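Start > Unternehmen > Über uns

Plestero vermietet Roboterarbeitsplätze an Betriebe und Schulen. Gladys Kirui leitet die Firma, zum Team gehören 30 Leute. Im Mietpaket Mrema sind Arm, Greifer und Einweisung enthalten, die Mindestlaufzeit beträgt 2 Monate.

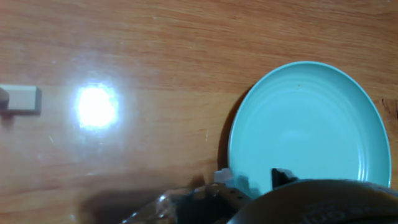
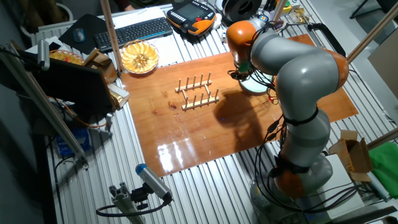
Fotos: Plestero

Geübt wird mit Geschirr auf einer Holzplatte. Bisher haben wir über 194 Arbeitsplätze ausgeliefert, 73 davon an Berufsschulen.

Diese Website verwendet Cookies. Einstellungen | Akzeptieren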